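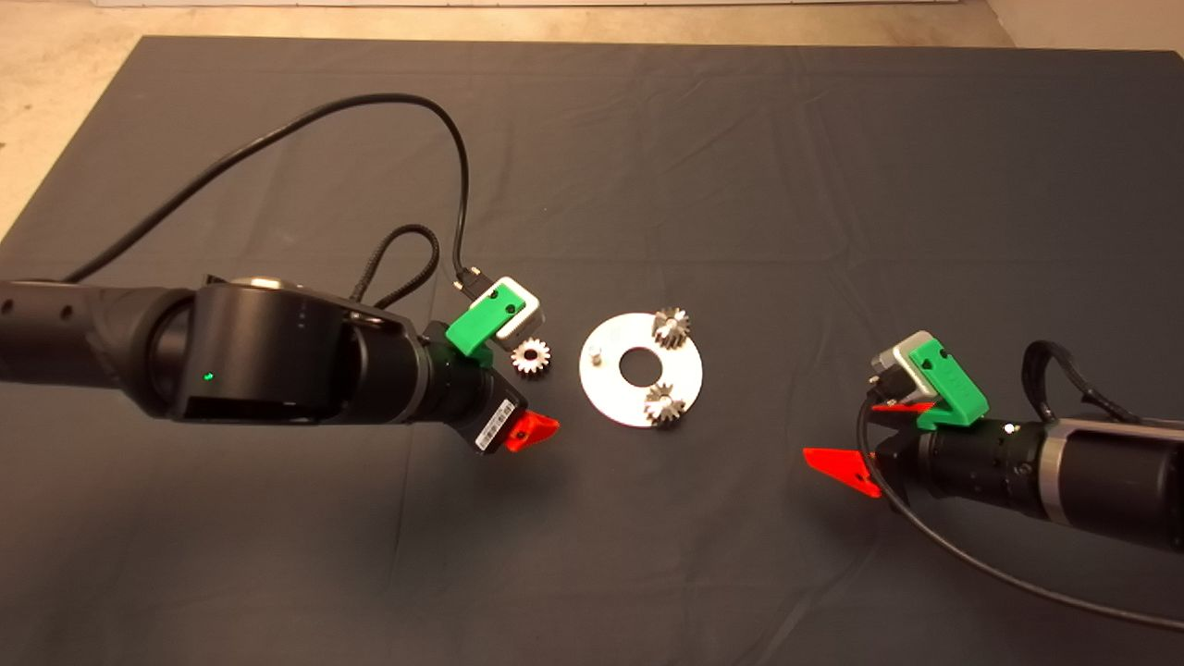 **Tapley library evening, running notes. Slow down on the first page!**

Hi everybody, thanks for coming out. I'm going to talk about sourdough for a bit, and then we'll eat some, so if you get bored just look at the back table.

(Wait for people to sit. Check Glenys can hear me at the back.)

Start with the January story. I got my starter from Glenys Hollis in an old jam jar, took it home, put it on the windowsill and pretty much ignored it. It was freezing in that kitchen. Three loaves in a row came out like doorstops, and I blamed the flour, the oven and my husband, in that order. Then Glenys came over, stuck her hand on the window glass and laughed at me.

So, temperature. If you take one thing home tonight, make it this one. My kitchen in winter means bulk rise takes 8 hours, easy. In July I've had dough climbing out of the bowl while I was still washing up from lunch. I like the dough itself at 78 degrees, so get a cheap probe thermometer and poke it. Don't go by the recipe clock, go by the dough.

(Pass the jar around. Lid ON this time.)

What you want to look for:

- domed top, a little jiggle when you shake the bowl
- bubbles along the side of the glass
- smells like yogurt (nail polish smell means it's hungry, go feed it)

Feeding. People get so worked up over feeding! I keep mine in the fridge and feed it once a week, and if I go on vacation it just waits. Pour off the gray liquid or stir it back in, I've done both and couldn't taste a difference. Keith Tunstall swears he can. Keith, put your hand down, you get your turn at the end.

Shaping. I'll do this one live with the spare dough. Flour on the bench, wet hands, fold the sides in like a letter, roll it toward you, then drag it till the skin feels tight. If it tears, stop and let it sit ten minutes. Talk while doing this or it gets very quiet.

(If the dough's too sticky to shape, skip to baking and tell the raisin bread story.)

Baking: heavy pot with a lid, hot oven, lid on for the first half. Then lid off and let it get darker than you think you should. My mother would have called my loaves burnt, and she'd have eaten the whole heel anyway.

Questions. Somebody always asks about whole wheat: yes, use a bit more water, expect a flatter loaf.

Jars of starter are by the door, please take one, I have way too many. Butter's in the blue cooler.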